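Unit 4: Moist Heat and Starch Setting
Food Process Basics, course handout (P. Machala)

4.1 Condensation as the heat source

Steam at atmospheric pressure gives up its latent heat when it condenses on a cooler surface. The transfer rate is much higher than in dry air at the same temperature. Surface temperature cannot pass the boiling point of water, so browning reactions are negligible and the crust stays pale.

4.2 Dough structure

Gas cells expand first. Starch then takes up water and swells, and the gluten network sets around the cells. If heating stops before the center has set, the crumb collapses on cooling.

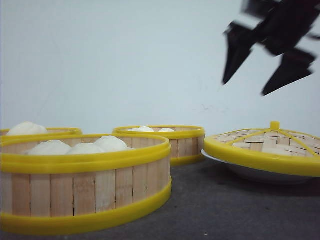
4.3 Load and spacing

Heating time depends mainly on the thickness of the piece. Doubling the thickness of a slab raises the time to reach a given center temperature by a factor of four, all else equal. Crowding blocks steam flow between pieces and gives uneven results.

For the September lab, use 300 g flour per batch. Groups A and B steam for 12 and 16 minutes respectively. Record center temperature on removal and specific volume after cooling.

Reading: Malý, chapter 2, sections on gelatinization. Problems 1 to 5 are due before the lab.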